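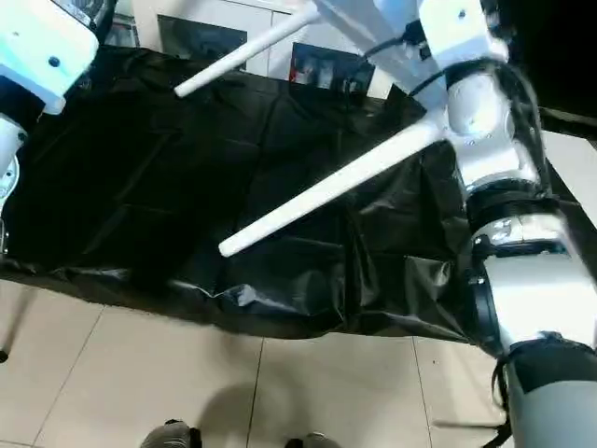 # Lurstead sheet notes

Welcome, and thank you for opening this file before opening the folders! It is the written companion to the Lurstead collection, a set of short recordings about handling big, floppy plastic: spreading it out, folding it back up, tucking in corners and generally trying to persuade it to lie where you want it.

Solange Rezende and I started the collection in September, after a long afternoon of lining storage bins at Trindade left us both with strong opinions about plastic. Cloth forgives you. Plastic sheet keeps every crease you ever gave it, slides when you'd like it to stay, and clings to itself when you'd like it to slide – we grew rather fond of it all the same.

## What's inside

There are 2,000 clips, sorted into three folders:

- `spread/` – getting a bunched or folded sheet open over a low surface
- `fold/` – bringing edges together, in halves or in thirds
- `tuck/` – working loose plastic under or into something

Each clip has a plain text note beside it with the same name. The notes were written by Cremilda Nogueira and Jae-hoon Noh, who have quite different styles (Cremilda writes full sentences, Jae-hoon mostly doesn't), and we decided to leave them that way.

## About the plastic

Black sheet is the one you will meet most often. It's shiny, and it crinkles, so any overhead light breaks up into lots of little bright patches along the folds. If you are marking edges, please go slowly with these! A highlight running along a crease can look very much like a hem, and more than nine of our early labels in `fold/` had to be redone for exactly that mistake.

We didn't iron, weigh down or otherwise pamper anything before recording. A sheet that had been folded many times simply went back in with its wrinkles.

## Labels

`state` takes one of `open`, `partial` or `bunched`. Use `partial` when any fold still hides a corner. Small creases don't count, even deep ones.

`surface` is for whatever the sheet is lying over. Write `low`, `table` or `floor`, and leave it blank when the plastic covers so much that you'd be guessing.

## Known gaps

- Clear plastic appears in only 2 sessions, and its edges are hard to follow.
- `tuck/` is much smaller than the other folders.
- Some of the notes in `spread/` say "tarp" where they mean sheet. Valquíria Medeiros is working through them, bless her.

## Questions

Write to Rogério Leite with the clip name and the folder. He likes a full description of the trouble, so don't feel you need to be brief.

Last revised Mon 24 November.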